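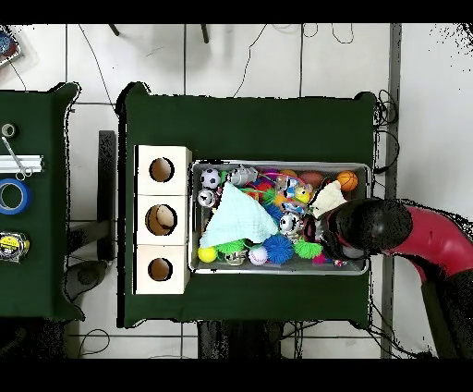 Section 4. Sorting and Storing Donated Toys

Read this section before you set up the sorting station. It replaces the old Section 4, which ran to twice the length and told people to do a number of things that made no difference. Revised 10/29/19 by Celeste Barrientos for the Pruvdale toy library.

4.1 What you need

One table you can walk all the way around. A tray or shallow bin for incoming toys. Three holding boxes or cubbies. Mild dish soap, two buckets, clean rags, a small Phillips screwdriver, masking tape and a marker.

You will see "toy-safe" cleaning sprays recommended in a lot of places. We tried two of them. They cleaned as well as dish soap and cost a good deal more. If someone gives you a bottle, use it up. Don't put it on the order list.

Note: The Karnberg label printer in the closet is optional. It jams on the small labels whatever the booklet claims. Masking tape has yet to jam.

4.2 Setting up the station

1. Put the table where you have light from overhead. A lamp at one end throws shadows and you will miss cracks.

2. Set the incoming tray in easy reach of your working hand and the three holding boxes on the other side.

3. Tape a label to each box: KEEP, FIX, OUT. Do not add a fourth box marked MAYBE. We had one until February and it filled up in a week. Most of what was in it should have gone straight to OUT.

4. Fill one bucket with warm soapy water and the other with plain water. Keep both on the floor.

5. Take one tray's worth of toys at a time. Leave the rest in the bags they came in until you get to them.

4.3 First check

1. Pick up each toy and turn it over. Look for a maker's name and an age mark. An age mark tells you what the maker was willing to print on the toy. It does not tell you the toy is still in that condition.

2. Pull on anything that sticks out: eyes, buttons, wheels, arms, antennas. Pull harder than feels polite. A two-year-old will.

3. Drop anything that comes off into the small parts tester. If it fits all the way inside, the toy goes in OUT unless the part can be fixed for good. Glue does not count as fixed for good, even if the tube says "permanent."

4. Squeeze balls and other hollow toys. Check the seams and the air valve. A ball that has gone soft but has no split can be pumped up and left overnight. If it is soft again the next day, it goes in OUT.

5. Smell soft toys and cloths. If you get mildew or smoke, don't try to wash it away. We have done the experiment more than once and the smell comes back on the shelf.

CAUTION: Any toy that opens to show a button battery, and does not close with a screw, goes in OUT right away. Take the battery out first, tape over both sides, and put it in the battery jar on the high shelf. Do not leave it on the table even for a minute.

4.4 Battery toys

1. Open the battery door and look for white or green crust. Light crust on the contacts can be wiped off with a rag and a little vinegar. If it has spread past the contacts, the toy goes in OUT.

2. Put in test batteries from the drawer. Try every switch.

3. If the toy does nothing, turn the batteries around once and try again. If it still does nothing, put it in FIX with a strip of tape saying what you tried.

4. Take the test batteries back out before you put the toy down.

Note: Donors often say a toy "worked fine last time." Test it anyway.

4.5 Washing

1. Hard plastic with no battery case: wash in the soapy bucket, dip in the plain one, and stand on a rag to drain.

2. Anything with a battery case: wipe with a damp rag only.

3. Cloth items: check the tag and use the machine on warm. Knitted things go in a mesh bag or they come out a different shape. If the tag is gone, use cold.

4. Let everything dry fully before it goes in a closed bin. "Dry to the touch" is too soon for anything with stuffing.

4.6 Logging and shelving

1. Write the next free number on tape and stick it to the underside of the toy. The last number in the old log was 1,943. Start after that and never reuse a number.

2. Enter the number, a plain name and the shelf. "Ball, orange" is enough. The Hoekstra spreadsheet has 9 more columns. Leave them blank. In the years we filled them in, not one person looked anything up by them.

3. Put heavy toys on the bottom shelf and small sets in clear bags with the piece count written on the bag.

CAUTION: Do not load the tall shelf past 200 pounds. The box it came in promised far more, and the first one bowed at well under that.

4.7 What to do with OUT

Empty the box at the end of every session. Broken toys go in the trash. Sound toys we can't use go to the Forbridge drop-off, and please call first, as their posted hours are not to be trusted. Recalled toys must not be passed on to anyone. Cut the cord or snap the part so they can't be picked out of the bin.

Questions about this section go to Blair Matheson, extension 891. Leave a message and include the tape number if the toy has one.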